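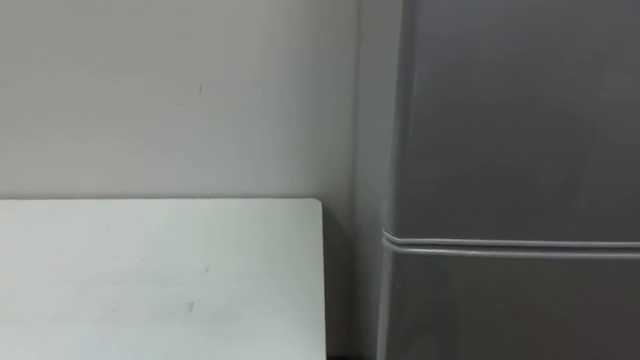 Hiếu Thân wants to know whether the Nunden watercolor pad buckles when you lay down a big wet sky, and yes, it does, a little! I've gone through most of one pad now (mine's the 9 x 12, 60 sheets, cold press) and the corners lift on anything soggy. Tape all four sides and it dries flat enough to frame.

What I love is the surface. Color sits up bright – my usual muddy greens look almost fresh – and you can lift a mistake with a damp brush two or three times before it starts to pill. Masking fluid is another story. It tore the top layer on me twice, both times after I'd left it on overnight, so peel it off the same day.

The glue along the edge is stingy, and my last few sheets fell out in my bag. The Bamside pad holds together better, but it drinks up paint like a paper towel and costs more.

I'd buy the Nunden again for practice and small landscapes. For anything I'm selling, I still reach for heavier paper.

**3.5 out of 5**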